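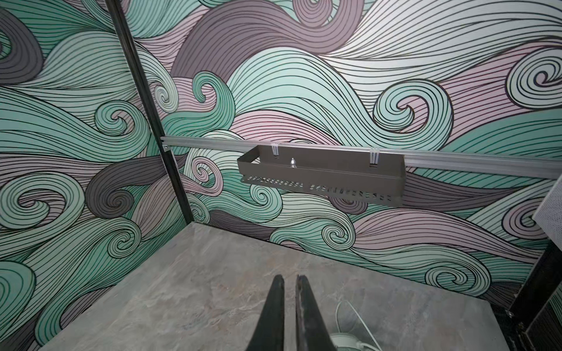

The practice booth at the Davholm club, with gripper fingers, wall rail and hanging basket

Main page | Clubs | Competitions | Teams | Random article | Log in

This site uses cookies to remember your reading settings. Accept | Manage

Wanel Challenge

The Wanel Challenge is a yearly student robotics competition in which teams teach a robot arm to handle ordinary household items inside a small booth. It is best known through the Davholm club, a student group that has entered every edition and runs an open practice booth during the school year. Teams are judged on how reliably the arm repeats a task, and on how well the students can explain what their program is doing.

History

The challenge was started by Kurniawati Goh, a physics teacher who wanted her students to work on something messier than stacking blocks. Her first rule sheet was a single page, and much of it survives in the current rules. The Davholm club joined with four members and now has 18, several of whom had never written a line of code before signing up. Its lead mentor is Khairul Tjoa, a former member who came back after college to help run the evening sessions.

The booth

Each club builds its own booth and may decorate it as it likes, provided the surfaces stay the same for the whole season. The Davholm booth is one of the most recognizable in the competition – a marble-patterned floor and walls papered with curling waves in mint, pink and purple. The busy pattern is a real test for vision software! Programs that do beautifully against a plain wall can lose the edge of an object completely against all those black lines, and students learn a great deal by working out why.

Tasks

Every season has a fixed list of objects, announced in February. Soft and jointed items are the favorites with experienced teams. A headset is a good case: the headband curves, the earcups tilt, and the cable can lie in a new shape on every attempt, so a grasp that worked once may be no use the next time.

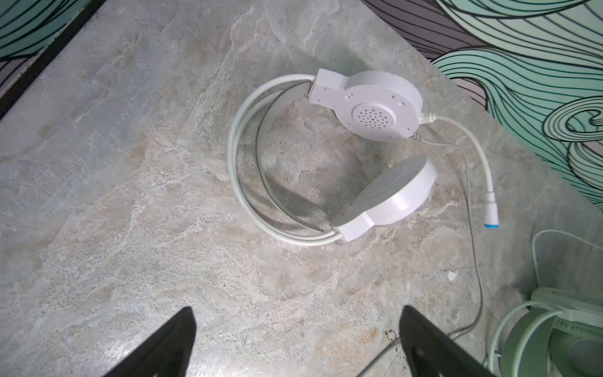
White over-ear headset with its cable looped around it, ahead of the open gripper

Scoring is simple. A run is worth up to 70 points, with most of them given for placing the object cleanly and the rest for smooth, careful motion. Teams may restart a run once. Knocking any booth fixture out of place ends it.

Training runs

Most teams teach by demonstration, guiding the arm through a task again and again and saving each attempt. The Davholm club's shared collection, named Walluveo, passed 4,000 recorded attempts on 8 Mar 2024, and it is open to any registered team. Failed attempts are kept and labeled too, and newer members often find these the most fun to study.

Work near the walls is treated as a separate skill. The arm has less room to turn there, and the wrist can easily block its own view of whatever it is reaching for. 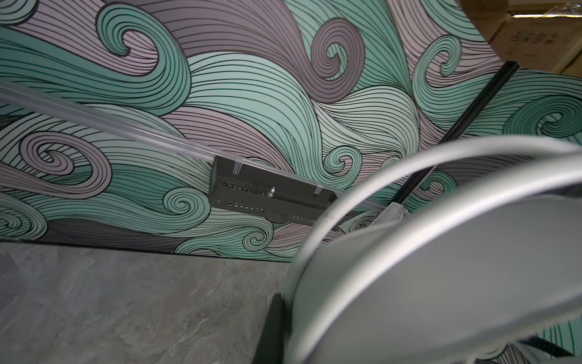
Students usually practice these close approaches at low speed, with one person at the controls and another watching from the side. The Santoso Award, given each year for the best written logbook, has twice gone to teams that documented this part of the work in detail – sketches, wrong guesses and all.

See also: Davholm club, Walluveo, Santoso Award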